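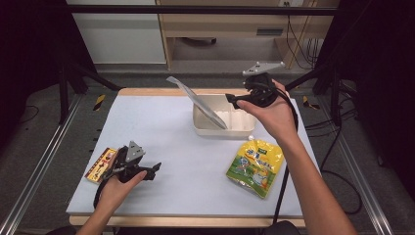

Bench 2, packing room. Pale blue-white top on light wooden base.

Skultbridge Unit, Monthly Workroom Inspection
Month: March
Inspected by: Oliwia Baran
Reviewed by: Edmund Nowicki

Floors and walkways
Main aisle clear to full width: Yes
Side aisle clear: No. Two pallets of Kurek cartons left past the yellow line. Moved during the inspection.
Aisle width at narrowest point: 860 mm. Acceptable, but do not add shelving on that side.
Floor surface sound: Yes, except a lifted tile by the sink. Reported last month as well.

Benches
Tops level and stable: Yes
Edges free of splinters or chips: Bench 4 has a rough corner. Taped for now. Sand and seal.
Bench height: 787 mm at Bench 1. Two people on the late shift have asked for risers.
Stools in good repair: One with a split seat. Tagged and taken out.

Electrical
Outlets and covers intact: Yes
Extension cords in long-term use: One, behind the Tarier label printer. Needs a fixed outlet. Edmund to get a quote.
Panel accessible: Yes. Door sticks.

Fire and exits
Extinguishers in place and charged: Yes. Tag on the one by the office is hard to read, replace it.
Exit signs lit: Rear sign flickers. Bulb on order.
Rear door opens freely: Yes, tried from inside.

Lighting and noise
Light at bench level: Good at all benches except Bench 5, which sits under a dead tube.
Highest noise reading: 88 dB, next to the Pidex compressor when it cycles. Ear protection sign is missing from that wall. Put up a new one and restock the plug dispenser.

First aid
Kit stocked: Short on medium bandages and eye wash.
List of first aiders current: No. Still shows people who have moved to the other building.

Open items carried over: floor tile, Bench 4 corner, printer outlet.
Next walk-through: Monday, before the early shift starts.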